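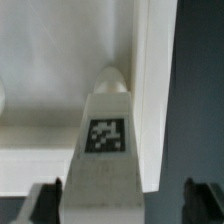 Home Diary Older Newer Links Write to me

2024-01-07

Up before six. Coffee, toast, scraped the windshield. Picked up Wayne Boychuk at the gas station because his street hadn't been plowed. He had his lunch with him in a bread bag even though the invitation said there would be food. We drove to Lenddale for the open day at Stovlow.

The drive was fine. The last stretch has been repaved since I was out there in August and they moved the turnoff, so I missed it and had to go back. We still got there before 10 and sat in the car with the heater on until somebody unlocked the front door.

Signed in, got a sticker with my name spelled wrong, left it. They split people into groups and we went in the second one. Our guide was Youssra Hajji, who runs the small robot room. She talks fast but she stops when you ask her something, and she didn't read from a card. She said the room was usually a lot quieter and she was going to have to raise her voice, and then she didn't.

The first part was a talk in the break room with slides. Stovlow started out fixing packing machines and got into arms later. I wrote down some of it and can't read my own writing now. Wayne asked what an arm costs and was told it depends. He asked again on the way out and got the same answer.

Then the robot room. The arm they were running is called Masta. I thought it was the maker's name, but it's what they call that one arm. It has a gripper with two fingers and a small camera mounted down by the wrist, and the camera picture goes up on a monitor so people standing at the back can follow. I spent more time looking at the monitor than at the arm. You get the fingers at the bottom and whatever they're pointed at in front. When the arm turns, everything on the screen tips over with it. A woman next to me had to look away for a while.

The things it works with are marked with square black and white patterns. Youssra said they are for finding position. The software knows how big the square is supposed to be and what the pattern is, so from how the square looks in the camera it works out how far off it is and which way it's turned. Wayne said it was like a bar code and she said sort of, but a bar code doesn't need to tell you where it is. I understood that better than the slides. 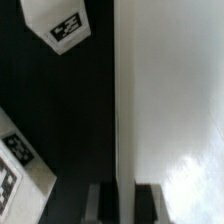 Does the arm still know where it is if the camera can't see a marker?

It knows where its own joints are, because every joint has a sensor in it. What it loses is an up-to-date measurement of the part, so it either goes on the last good one or stops and looks again, depending on how they set it up.

I asked that one and that's what she said, as near as I could get it down. She added that they have it set to stop and look again when there are visitors in the room.

We watched for almost 25 minutes. It's slower than I expected. The ones you see on television are sped up or they're doing welding, I guess. This one goes over, waits, goes a little closer, waits. A man in our group asked if it was broken. Youssra said it was running at the visitor speed and that she liked it better that way anyway, you can see what it's deciding. There was a red stop button on a cord and she had it in her hand the whole time. She let one of the kids press it once and the arm quit right where it was. Starting it again took longer than stopping it.

She talked some about lighting. White parts are a nuisance because of glare. If a bright patch lands on a marker the camera may not read it, and then the software has nothing to go on. They've tried blinds and a matte spray and moving the lamps. Moving the lamps did the most. I've had the same trouble with the bench light in my garage, trying to read a steel rule, so I told her about taping tracing paper over it, and she wrote that down. Wayne thought she was being polite. Maybe so.

She also said blur matters as much as light. If the arm is moving, the picture smears, so they take the measurements they care about when it's standing still. That was what the waiting was.

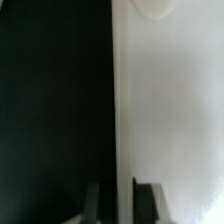 Masta's wrist camera, gripper fingers at the bottom and the cream strip between them.

After that we could ask about anything. Three people asked about jobs. Youssra said they were hiring, two for the shop and one for software, and that the shop jobs were harder to fill. She learned on the job herself. She started on the packing machines at Sánchez, the cannery, and came over when they closed the second line. I knew the building. My brother-in-law worked there one summer.

Somebody wanted to know if the arm could be taught by hand, by pushing it through the motion. It can, for the rough part. The last bit, where the fingers close in on something, they would sooner leave to the camera, because a part is never sitting exactly where it was yesterday.

Lunch was sandwiches and a pot of bean soup. Soup was good. Wayne ate his own lunch and then had soup. We sat with a retired couple from the other side of Lenddale who had come because it was free and heated. He used to set type and had a lot to say about machines that line things up. I would have liked to hear more but his wife had her coat on already.

They had a second room with a conveyor but it wasn't running. A belt was on order. We looked at it for a minute and went out.

Got a pen and a folder. The folder has a phone number for the evening class they are putting on, six sessions, starts when they have enough names. I put mine down. Wayne didn't. He says he'll see how I get on with it.

Home by three. Wind had picked up and the side gate was open again, so I wired it shut until I can get a new latch. Put the rest of the roast on. Called Ellen and told her about the arm, and she wanted to know if it could fold sheets. I said I hadn't asked.

Need to buy: gate latch, tracing paper, salt for the steps.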